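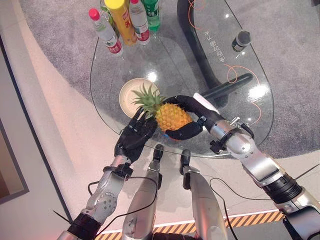 Does a meal kit save you anything?

2nd February

I gave Flollside two months. The pitch is that you stop wasting food, stop wandering around the store, and eat like a grown-up. I went in doubting all of it and came out doubting most of it.

Start with the waste. I used to throw out half a bag of spinach every week, fine. Now I throw out a cardboard box, a foil liner, two ice packs and a plastic pouch holding one tablespoon of soy sauce. I own soy sauce. There is no button on the site for people who own soy sauce.

Then the time. The cards say 25 minutes. That assumes you chop like someone on television and that your oven is hot before you open the box. Mine took closer to an hour, most nights, and the "quick" noodles were the worst of the lot.

The food was okay. The lentil thing was good enough that I wrote it down and now make it with groceries, at a price I can live with. The fish I would not repeat.
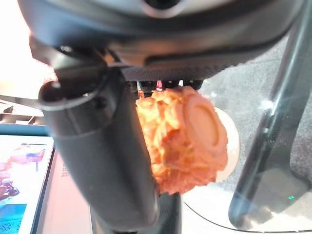
Jamie Bickerstaff wrote to me after my last post to say that I was missing the point, that the kit is for people who hate deciding what's for dinner, and that four decided dinners a week is worth the money all by itself. Maybe so. But you still have to pick the four from a menu, by a deadline, or they pick for you, and that is how I ended up with the fish.

Canceling took three screens and an offer of half off. I took screenshots. If the price can drop by half the minute I head for the door, I'd like to know what I was paying for in the first place.

Back to the spinach, I guess.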